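Rendton Packing Cell: Set-Up and Operator Guide
Section 4. Starting a Shift at the Cell

This section is for packers moving from the hand line to a Rendton cell. The arm takes over lifting parts in and out of bowls. You take over checking, restocking and deciding when to stop. Hand packing stays open at benches 1 and 2 for rush orders.

Before you begin, sign in at the cell screen under your own name. The Parport log ties each stop and restart to the person signed in.

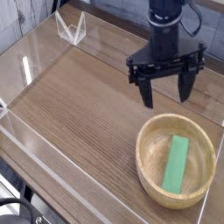 Reading time: 2 minutes

4.1 Prepare the table

1. Press HOLD and wait for the amber light.
2. Check that the clear panels stand straight on all sides. Wipe off dust with a dry cloth.
3. Set the wooden bowl inside the panels, toward the right side of the table.
4. Lay one green block flat in the bowl. Do not stack blocks.
5. Check that the gripper fingers are open and clear of the rim.
6. Look over the cable beside the wrist. It should hang in a loose loop with no kinks.

CAUTION: Keep hands, sleeves and badge cords outside the panels whenever the amber light is off. The panels mark the work area. They will not stop the arm.

4.2 Run the first pick

1. Select KAEWSAI BLOCK from the job list.
2. Set speed to SLOW for the first pick of every shift.
3. Press RUN and keep one hand near HOLD.
4. Watch the lift. The block may hang at an angle between the fingers. A tilt is acceptable as long as the block clears the rim of the bowl.
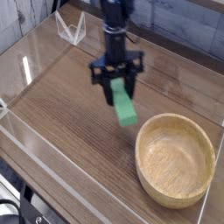
5. If the block slips or turns in the grip, press HOLD, put it back in the bowl and run the pick again.
6. After two failed picks in a row, stop the job and call Fidel Ibarra in maintenance. Do not adjust the fingers yourself.

NOTE: Stops are not counted against you. The old hourly target of 97 pieces per packer was for hand packing and does not apply at the cell.

4.3 Breaks and handover

1. Press HOLD before leaving, even for a short break.
2. Tell the next operator about any slips or odd noises.
3. Sign out. The next operator signs in before pressing RUN.

Operators rotate to the hand line every second week. Questions about rotation or training hours go to Azra Halilović at the Rolari shift desk.

Continue to Section 5, Cleaning and Finger Pads.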